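Keeping the Paper: A Conversation with Itzel Tapia

When Itzel Tapia joined the Pulterdale Local History Service, the institution's holdings of tenancy records were kept in a former dairy, in tea chests, with the lids nailed down. She has since overseen their transfer, sorting and cataloguing, and in September she will step down as Senior Records Officer after 20 years in the position. She spoke with Wiroj Wiriya for the Service's members' bulletin on a Thursday morning, shortly before the reading room opened to the public.

The tenancy records are the largest single collection in the Service's care. They were created by the Abbasi estate office, which managed farms, cottages and shopfronts across the Pulterdale district and neighbouring Mindow, and they include leases, repair books, rent ledgers and a great deal of correspondence. The catalogue now lists 3,000 items. Ms. Tapia is careful to point out that an item may be a single receipt or a bound volume too heavy for one person to lift.

“People ask what the most important document is, and I have never been able to answer,” she said. “If your grandmother wrote to the estate office about a leaking roof, then that letter is the most important document. For the next person through the door it will be a boundary sketch.”

Her own background was not in archives. Ms. Tapia trained as a bookkeeper and spent the early part of her working life in the accounts office of a grain merchant. She applied to the Service after seeing a card in the window of the post office, and was told at the interview that the position would probably last two winters.

“I could read a ledger, and that was what they wanted,” she said. “The estate clerks used three different systems of account over the years, and one of them had his own abbreviations. I spent most of my first winter working out that ‘h.d.’ meant ‘half deferred.’ It meant the tenant had been allowed to pay the balance after harvest. Once I knew that, I could see which years had been hard ones, farm by farm.”

That early work led to the guide to abbreviations which is still handed to every new reader. It has been revised twice, most recently to include the terms found in the Mindow repair books, where the spelling is less regular and the handwriting, in Ms. Tapia's words, “belongs to a man who would sooner have been outdoors.”
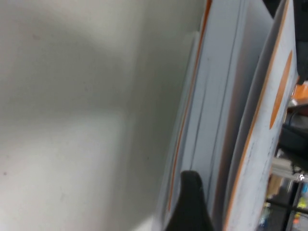
Asked how the order of the collection was decided, Ms. Tapia said the matter had been debated at length. One view held that the papers should be arranged by property, so that a reader interested in a particular cottage could find everything in one place. The other held that they should remain in the order in which the estate office had kept them, by year and by clerk. The Service adopted the second approach, supported by a property index.

“I argued for the first one, and I was wrong,” she said. “I thought we would be helping people. But when a clerk puts a letter about a drain beside a letter about a wedding, he has a reason. Usually the same family is asking for both. If we had pulled them apart, we would have lost the connection and we would not have known that it was gone.”

The property index took far longer to complete than the arrangement itself. Farms were renamed when they changed hands, and several were divided and later joined again under a third name. The holding known as Flitness appears in the ledgers as a farm, then as a pair of cottages, and finally as a line in a road-widening claim. Ms. Tapia followed it through the rent books and confirmed the last entry by walking the site with a copy of the claim in hand.

“There is a culvert there and a bit of hedge,” she said. “I was very pleased with the hedge. It is on the sketch.”

The conversation turned to the public side of the Service's work. Enquiries have changed in character during Ms. Tapia's time. In earlier years most readers were settling a practical question, such as a right of way or the age of a wall. Family history now accounts for the greater share of requests, and many come by email from people who have never visited the district. She welcomes the interest but has some advice for those who write.

“Tell us what you already know, even if you think it is wrong,” she said. “A wrong date is still useful. If you tell me the family left in a certain year, I can look on either side of it. If you only send me a surname, I have to write back and ask, and then we have both lost a week.”

She also encourages readers to come in person where they are able. Staff can retrieve a ledger and explain its layout, she noted, but they cannot know which name on a page will matter to the person looking at it. She recalled a reader who had come to settle the spelling of a great-uncle's name and who stayed until closing over a list of hedging tools, having recognized the maker's initials from a billhook that hung in his own shed.

Mr. Wiriya asked whether the collection could be considered finished. Ms. Tapia said it could not. Papers continue to arrive, most often when a house is being cleared, and each delivery is checked against the existing catalogue before a decision is made to accept it. She described the desk work that follows as the part of the job she will miss most — the slow reading, the pencil notes, the occasional trip back to the shelves to compare two signatures.

“You get to know the clerks,” she said. “There is one who never once made an error in addition and could not spell ‘receive.’ I have been correcting him in my head for years. I suppose somebody else will have to take that on.”

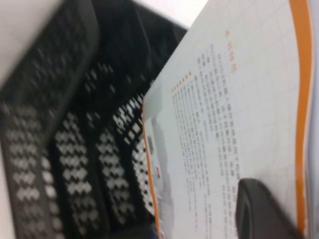
A black mesh desk organizer.

On the question of copying, Ms. Tapia's views are moderate. The rent ledgers have been photographed and may be consulted on the reading room computers, and she regards this as a clear benefit to the volumes, whose spines had begun to suffer. She is less certain about the loose correspondence. Many of the letters were folded inside one another, and some carry notes on the back that make sense only when the sheets are handled together.

“I am in favour of copies,” she said. “I would just like us to record how the thing was folded before we flatten it. That takes a minute and it cannot be done afterward.”

A written procedure to that effect is now in use, and it will form part of the handover to her successor. Ms. Tapia has also prepared a list of unresolved queries, which she describes as a working document. It includes a run of missing repair books, an unidentified signature that recurs in the Mindow correspondence, and a payment entered every spring under the single word “geese.”

“I have a theory about the geese,” she said. “I am not putting it in the handover. Whoever comes next should have a fair try at it first.”

Ms. Tapia intends to remain in the district after her retirement and has already applied for a reader's ticket. She has no plans to write a history of the estate, although she has been asked to do so more than once. Her first project will be the record of her own street, where the numbering skips a house and where, she has reason to believe, the Abbasi office once lost a set of keys and charged the tenant for them.

The reading room will keep its present hours through the change in staff. Enquiries concerning the tenancy records should be sent to the Service's general address and marked for the attention of the Records Officer.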